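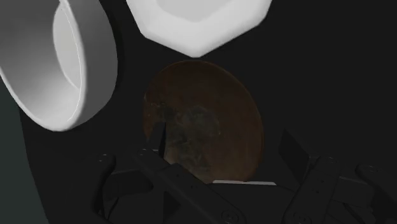 Curna Manipulation Group | Cell Safety | Inspection Records

Simulated Cell Checklist with Comments: Sullidus Tabletop
Inspection date: 2022-12-20
Inspector: Giuliana Rengifo
Type: Unscheduled, following fault in run 1008
Status: Cell released with restrictions. See open items.

Reason for inspection

During run 1008 the arm was sent to pick up the brown dish. The planner, Fisora, reported a clean approach and a clean grasp. The contact log for the same run has the left finger link pressing into the tabletop for 29 control steps before the fingers started to close. No stop was raised and the run was scored as a success.

Sullidus is the rehearsal cell for Londoño. A motion that passes here can be queued on the Londoño hardware by anyone with operator rights. This one had been queued. It was pulled before it ran, so there is no damage to report and no injury. The fault is treated as a safety matter all the same and gets the full checklist.

Ratings used: OK, OK with comment, Not OK, Not checked.

Section A. Arm and mounting

A1. Base pose matches the Londoño survey file.
OK.

A2. Joint limits loaded and active.
OK with comment. Limits are active on every joint. The wrist limit in the file is wider than the one on the hardware controller. It played no part in run 1008, but it should be brought into line.

A3. Speed cap in the approach zone.
OK. The cap held through the whole descent.

A4. Support beside the table included as a collision body.
OK. I drove the elbow toward it by hand and the stop came up as it should.

Section B. Gripper

B1. Collision shapes present on all moving parts.
Not OK. The finger pads have shapes. The finger links and outer links have shapes too, but both were on the planner's ignore list against the table. When the gripper opens wide and comes in low, the links are the parts that get to the surface first, so the planner was checking the wrong parts for this kind of grasp.

The ignore entry was added to stop false alarms when the gripper parks with its fingers open. It has a note next to it that reads "temporary." There is no name or ticket with it.

B2. Open and close travel agrees with the hardware data sheet.
OK.

B3. Grip force limit.
OK with comment. Set to 16 N in the task file. The task file is allowed to override the cell file without a warning. I would like to see a warning.

B4. Tool center point.
OK. Checked twice, once against the flange and once against the pad tips.

B5. Gripper can be told apart from the table in the review views.
Not OK. Both are close to black. In the wrist view the links show up mostly by their edges and screws, and where a link meets the surface there is very little to see. The operator who reviewed run 1008 watched the replay all the way through and did not catch the contact. I replayed it knowing what to look for and still needed the contact log open next to it. Please don't put this one down to operator care.

Section C. Table and objects

C1. Table height matches the survey file.
OK.

C2. Table edge modeled as curved.
OK with comment. The visible edge is curved. The collision body is a polygon that follows the curve closely enough for this work – closer than I had expected on the side next to the arm.

C3. Object collision shapes fit the visible shapes.
Not OK for the brown dish. The dish is shallow, and its collision shape is lower than the visible rim. The planner asked for a grasp at the height of the shape, which put the fingers lower than they needed to be. Taken alone, this would have given a poor grasp. Combined with B1 it put the link into the table.

OK for the octagonal plate and the white bowl.

C4. Spacing between objects.
OK with comment. The octagonal plate can end up very close to the brown dish, with only a narrow strip of table between them. The random placement script has a minimum gap, but it measures from center to center and takes no account of corners. A plate with corners needs to be measured from its corners.
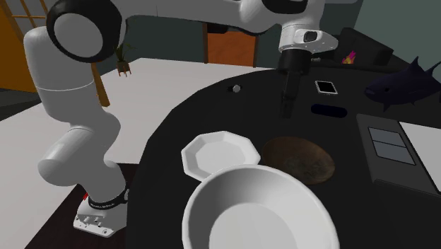
The placement script also takes no account of how the gripper will come down. It will accept a layout in which every object is reachable by itself and one of them cannot be reached without passing over or beside another. The planner is expected to sort that out, and for the most part it does. With the link shapes ignored it cannot, and I found one more run, 1722, with the same link contact for a shorter time. That run was never queued for hardware.

C5. Objects that are not part of the task are fixed or marked as obstacles.
OK with comment. All are marked. A few are marked only as "visual," meaning the arm can pass through them without a stop. I have changed the ones within reach to full obstacles.

Section D. Stops and logging

D1. Manual stop from the operator panel.
OK. Tested from three arm positions.

D2. Contact stop.
Not OK. The contact stop reads the same ignore list as the planner. A pair that is hidden from the planner is hidden from the stop as well, so one bad entry takes out both layers. These need to be separate lists, and the one for the stop should be empty unless Cell Safety has signed for each entry.

D3. Contact log complete.
OK. The log is written by the physics engine and does not use the ignore list. It is the only reason the fault was found.

D4. Scoring takes contact into account.
Not OK. Success is scored on where the dish ends up. Table contact is recorded but carries no weight.

D5. Release to Londoño requires a second person.
Not checked. The release page was down during the inspection. To be covered at the next visit.

Actions taken during inspection

Link and table entries removed from the ignore list. Parking now sets off an alarm again. Operators should clear it by hand and write it in the shift log until the parking pose is raised.

Queue to Londoño cleared of every motion planned under the old list.

Open items

1. Separate ignore list for the contact stop (D2). Blocks full release.
2. New collision shape for the brown dish (C3). Blocks any task that uses it.
3. Contrast between gripper and table in the review views (B5). A lighter table color in the replay tool would do. The cell itself can stay as it is.
4. Contact as a failing condition in scoring (D4).
5. Wrist limit brought into line with the hardware (A2).
6. Corner-based spacing in the placement script (C4).

Restrictions until items 1 and 2 are closed

Sullidus may be used for planning and practice. Nothing planned here goes to Londoño without the contact log being read line by line by a second operator, who signs the run sheet. Low grasps on shallow objects are not to be queued at all.

Comments added after review

From the Fisora maintainer: the parking alarm can be fixed by raising the parking pose by one finger width. Change is written and waiting for a test slot.

Reply, G. Rengifo: Fine by me. Please test it with the fingers fully open, and attach the contact log to the change.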